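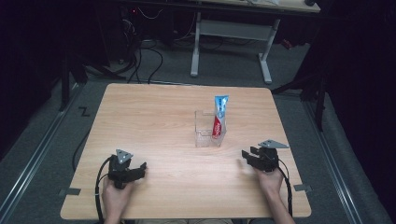 Edbridge, 15 May 2020

Handout 6: Small things that stand up (and small things that won't)

Right, on to the bathroom shelf. We finished the kitchen drawers last time, and several of you asked if the same ideas work for tubes, brushes and all the other bits that live by the basin. Mostly they do, but tubes are awkward little beasts and I want to give them a handout of their own.

A tube of toothpaste has one flat crimped end and one fat end with a cap on. Lay it on a shelf and it takes up its full length, and it slides, and things end up on top of it. Stand it in a clear cup with the cap end down and it needs hardly any room at all. It'll lean a bit against the rim. Let it lean! I used to fuss over this and wedge things in beside it, and all I got was a cup that was a nuisance to empty.

I do like a see-through container for this job. You can tell at a glance what's in it and, more to the point, what state the bottom is in. With my old china mug I found out about the bottom in January, and I won't go into that before lunch.

Choosing the cup

Take the tube with you when you measure, or at least write down its height with the cap on. The cup wants to be shorter than the tube so there's something to get hold of. Straight sides waste less shelf than sloping ones. A very light cup with a tall tube in it can go over if you catch it with your sleeve, so try it on a table first: put the tube in, give it a nudge, see what happens. Then try it again with a half-used tube, as the weight sits differently once the top part has gone flat.

The Merkosach booklet (page 22, if you've got the old printing) tells you to sort everything by size. I'd sort by who uses it and how often. One cup for what comes out morning and night, another for the rest - and the rest can go in the cupboard.

Practice for this week

Clear a table, any table, and bring everything from your bathroom shelf to it. Do it in one go if you can. Put back only what you've used since the last handout. For each thing that goes back, decide if it stands, lies flat or hangs, and jot that down on your Gretura sheet in the second column. Leave the third column blank for now, we'll fill it in together.

Wash the cup while it's empty. Warm water and a drop of washing-up liquid will do, then let it dry upside down.

If you're in the Berchtold group you'll also need the cupboard plan from Handout 4, with the door swing marked on it. Please use pencil - I had a lovely plan in last term that was all felt pen, and we couldn't change a thing on it.

Next time: flannels, and where to hang them.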